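Chapter 6

Wrapped and Filled Breads in Institutional Food Service

Learning objectives

After studying this chapter, you should be able to:

Explain how the order of layers affects the keeping quality of a filled sandwich.
Choose a bread and a spread suited to the holding time of the product.
Wrap a cut sandwich in film so that the filling can be inspected by the customer.
Complete a batch sheet for a sandwich run.
Recognize common faults in a finished sandwich and trace each one to a stage of production.

Key terms

Barrier layer, batch sheet, closed sandwich, crumb, cut face, double-decker, holding time, mis en place card, seam, sweating

Opening case: the Athumani counter

The Athumani Building houses a technical college on its lower floors and a set of offices above. Its food counter opens early and closes in the middle of the afternoon. When Asuka Miyazaki took charge of the kitchen in January, the counter sold hot meals on plates and very little else. Students with short breaks between classes stood in line, looked at the clock, and left without buying.

Miyazaki proposed a cold cabinet of wrapped sandwiches, made each morning and sold the same day. The first run was set at 80 pieces. By the end of the second week the kitchen was preparing 100, and complaints had begun to reach the office. Some customers found the bread damp. Others wrote that the filling slid out at the first bite, or that they could not tell one variety from another without picking up each packet in turn.

The kitchen reviewed its methods with Chi-keung Yuen, who teaches cold production at the college. Yuen asked for no new equipment. He had the staff lay out every ingredient in the order in which it was used, and then follow one sandwich from the bread rack to the cabinet. Several weak points came to light. Tomato was sliced first thing and left standing in its own juice. Lettuce went from the sink to the bread with water still on it. Butter was spread from a cold block and reached only the middle of each slice, so that the edges had no protection at all.

The corrected method forms the basis of this chapter. As you read, consider which of the complaints could have been prevented before any bread was cut, and which arose at the wrapping table.

6.1 The parts of a filled sandwich

A closed sandwich has three working parts: the bread, the barrier layer and the filling. The bread carries the weight and gives the hand something to hold. The barrier layer, usually butter, margarine, mayonnaise or soft cheese, slows the movement of moisture into the crumb. The filling supplies most of the flavor and most of the water.

A double-decker adds a middle slice. This slice separates two fillings that would otherwise mix, and it stiffens the sandwich when the two outer slices are soft. The middle slice also has two faces exposed to filling, and both must be spread. Trainees often spread one side and forget the other.

White pan bread remains the usual choice for institutional work. Its mild taste suits most fillings, its slices are regular in shape, and the color of the filling shows well against it. Bread baked the day before is easier to cut cleanly than bread fresh from the oven. Slices for a double-decker should be thinner than those for a two-slice product; otherwise the sandwich becomes hard to bite and the bread outweighs everything else.

6.2 Moisture and the order of layers

Water moves from the wetter part of a sandwich to the drier part. Tomato, cucumber and pickled vegetables are wet. Bread is dry. Where the two meet without a barrier, the crumb softens and finally breaks down.

The order of layers is therefore decided before production starts and is written on the mis en place card. Leaf vegetables that have been washed and thoroughly dried may be placed against spread bread. Sliced tomato should be drained on paper and added last. Where a red sauce is used for color, it should be applied sparingly and kept away from the edges, as it spreads further once the sandwich is pressed and wrapped.

Onion deserves separate mention. Cut too thick, it pulls out of the sandwich in one piece. Cut too far ahead, it passes its smell to everything stored beside it. Shreds should be fine and prepared in small amounts – a covered bowl at the station is better than a deep tray in the refrigerator.

6.3 The cut face

Customers choose a wrapped sandwich largely by its cut face. The face shows what the sandwich contains and how much of it there is. A filling heaped in the center and thin at the sides will look generous when cut and disappoint after two bites; this practice is poor value for the customer and should be avoided.

Contrast between the layers helps the customer read the product. Green leaf on one side of a middle slice and a red or orange filling on the other can be told apart from some distance, even through film. Displaying the sandwich on end, with its layers running side by side, brings the whole face into view.

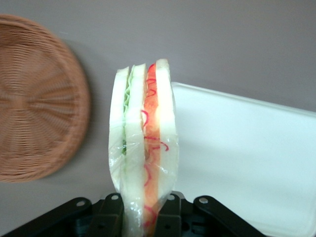 6.4 Wrapping in film

Clear film holds the layers together, slows drying and protects the food from handling. It also creates difficulties of its own. Film that is pulled too tight crushes the crumb and squeezes out the sauce. Film that is too slack allows the filling to shift and traps air, which encourages sweating when the packet is moved from a cold room to a warmer one. Creases and folds catch the light, and a heavy fold across the cut face will hide the very layers the customer wishes to see.

The following procedure is used for single portions.

1. Wipe the table and lay out one sheet of film, smooth side down.
2. Set the cut sandwich near the front edge of the sheet with the cut face toward you.
3. Draw the film over the face in one movement and smooth it with the side of the hand.
4. Roll the sandwich away from you until the seam lies on the crust side.
5. Gather the loose ends and fold them under the base.
6. Apply the label to the crust side, across the seam.
7. Return the tray to the cold room before starting the next.

Gloves are changed between varieties. A wrapper who has been handling egg or fish does not move on to a vegetable filling without changing gloves and wiping down the table.

6.5 Records and labeling

Each run has a batch sheet. The sheet records the variety, the number made, the name of the person responsible, the time the first sandwich was wrapped and the time the last tray entered the cold room. A completed entry from the Athumani kitchen is given below as a model.

Date: Thu 8 April
Variety: Salad double-decker, white
Batch: 353
Number made: 70
Prepared by: Mio Sasaki
Checked by: Kiyoshi Fujimoto
Remarks: Tomato drained twice. Two pieces rejected at wrapping, torn crumb.

The remarks line is not optional. Fujimoto, who supervises the morning shift, returns any sheet on which it has been left blank. A short note on torn crumb may point to a dull knife, bread cut too soon, or a spread taken straight from the refrigerator, and the same note on several sheets in a row calls for a closer look.

Labels must carry the name of the product, its ingredients, its allergens and its use-by details. Local rules differ in wording and layout, and the kitchen should keep a current copy of those that apply to it.

6.6 Common faults

Damp bread. Check the barrier layer first, especially at the edges and on both faces of any middle slice. Then check the draining of tomato and the drying of leaf.

Sliding filling. Usually caused by two smooth layers placed directly together. Separate them with leaf or with bread.

Curled or dry crust. The film has been left open at the ends, or the sandwich stood uncovered between cutting and wrapping.

Smeared cut face. The knife was not wiped between cuts. One clean cloth at each cutting board is the minimum.

Wilted leaf. The leaf was dressed, salted or cut too early.

Review questions

1. Why must both faces of a middle slice be spread?
2. What changes would you make to a tomato sandwich that must be held from early morning until mid-afternoon?
3. Describe two ways in which poor wrapping can spoil a well-made sandwich.
4. Study the batch sheet in Section 6.5. What would you ask the person who prepared the batch?

Practical work

Working in pairs, prepare one double-decker with a leaf layer and one contrasting filling. Cut it, wrap it and store it in the cold room until the end of class. Unwrap it, examine the cut face and the crumb next to each filling, and enter your findings in your kitchen notebook. Exchange notebooks with another pair before you leave.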